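Why did the robot drop the box?
Kids' Corner: How Stuff Works (and How It Doesn't)

Feb 10, 2020

Robots mess up. Big ones, small ones, expensive ones. This time we're looking at one mess-up from start to finish. A dropped box. No one hurt. One very loud bang, though.

It happened at a place called Galbraith, a big building where people teach robot arms to pick stuff up and put it down again. All day. Pick up, put down. Sounds boring? Try doing it 2,000 times without dropping anything. Go on. We'll wait.

First, some words you need

Robot arm. A machine that bends at its joints, a bit like your arm bends at the shoulder, elbow and wrist. Some bend in more places than you do.

Gripper. The robot's hand. Mostly no fingers like yours. Could be two flat jaws, could be a hook, could be a suction cup. Depends on the job.

Sensor. The part that feels or sees. Your skin is full of sensors. A robot only gets the ones somebody puts on it.

Fault. When something isn't working the way it should. Might be a broken part. Might be a mistake in the instructions. Might be a tiny screw that's a tiny bit loose (remember this one).

E-stop. Short for emergency stop. Usually a big red button. Push it and the robot stops.

What the robot was supposed to do

The job had a name, Flunik. The people who work on robots love giving things names. The Flunik job went like this:

Reach out to the box.
Close the gripper on the rim.
Lift.
Turn.
Set it down on the other side.
Go back for the next one.

Every box had the same stuff in it, bags of plastic beads. Each full box weighed 18 pounds. Thats like carrying a pretty big dog. Not a problem for a robot arm, as long as it has a good hold.

A good hold. That's the whole story really. Keep reading.

The bang

Box after box, all fine. Then the arm reached out, closed up, lifted, started to turn and... the box tipped. One side went down first, then the whole thing slid off and hit the floor. Beads everywhere. Under the shelves, under the tables, in somebody's shoe.

And the robot? Kept going! It swung over, "set down" a box that wasn't there, and went back for another one. It had no idea.

Somebody hit the e-stop. Everything stopped. Then came the sweeping.

Finding out what went wrong

When a machine goes wrong you don't just turn it back on and hope. You look for the cause. It's detective work, only with wrenches.

Step one is safety. The power to the arm gets switched off and locked off, with a real padlock, so it can't be turned on by accident while a person has their hands in it. The person doing the checking keeps the key in their own pocket. Not on a hook. Not on the desk. Pocket.

Then they check the gripper, bit by bit.

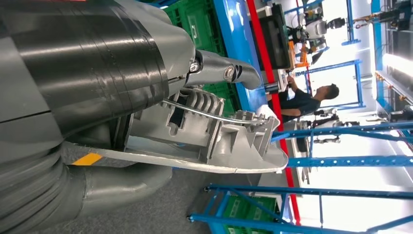
The gripper, with its hook-tipped finger and two round metal bolts. Somebody is busy at a workstation on the far side of the red pole.

Bolts hold a gripper finger in place. They get shaken every time the arm starts and stops, and it starts and stops a LOT. At Galbraith the checkers put a wrench on each bolt and one of them turned way too easily. It had been getting looser, a teeny bit at a time, for days.

A loose bolt means a wobbly finger. A wobbly finger means the grip is strong on one side and weak on the other. So the box tips. So the box falls. Mystery solved?

Half solved.

The other half

Remember the robot kept going with no box? That's a second fault, and in some ways it's the worse one. A dropped box is a mess. A robot that doesn't know it dropped a box is a robot doing things that don't match what's really there.

You'd notice if you dropped your backpack. Your arm would feel light all of a sudden. You'd hear it too. The robot had a sensor to tell it "gripper is closed" but nothing to tell it "there is a box in the gripper." Closed on a box, closed on air, same message.

The program, called Skurkano, did just what it was told. It was never told to check. Computers are like that. They won't wonder about anything unless a person writes the wondering in.

The fix

Loose bolt: tightened, with a special wrench that clicks when the bolt is tight enough. Then a dab of thread glue so it stays put.

Bolt check: on the list now, before the arm runs in the morning. Takes nine minutes. Somebody grumbled about it, they do it anyway.

No-box problem: a weight check in the program. The arm lifts a little, stops, and asks itself if it's heavy enough. Too light? It stops and turns on a light, and a person comes over to look.

They also moved the tape line on the floor farther back. If a box can fall, no one should be standing where it lands.

After that, another 2,000 lifts, just to test. No drops. The weight check stopped the arm a few times, and once it was becuase a box had been put out empty by mistake. Good catch, robot.

Rules if you ever visit a place with robots

Stay behind the line, even if the robot is standing still. A still robot may only be waiting.
Don't reach in to grab something you dropped. Tell a grown-up.
Find out where the e-stop is before you need it.
No loose scarves or dangly sleeves.
If something sounds weird, say so. Loudly is fine.

Try it at home

You need: two rulers, a rubber band, an eraser, an empty plastic cup.

Wrap the rubber band around both rulers near one end, nice and tight, so they work like big tongs. Stick the eraser between them close to the rubber band to hold them apart. Squeeze, and pick up the cup. Easy.

Now loosen the rubber band so the rulers wobble. Pick up the cup again. See it twist? Put a few coins in the cup and try once more (over a carpet please).

Then close your eyes and have a friend sneak the cup away, or not. Can you tell, just by the feel of the tongs? Write down how many times you got it right out of nine.

Next time in Kids' Corner: Jitis, the floor-cleaning robot that got stuck going around and around the same table leg. Bring a pencil, theres a maze.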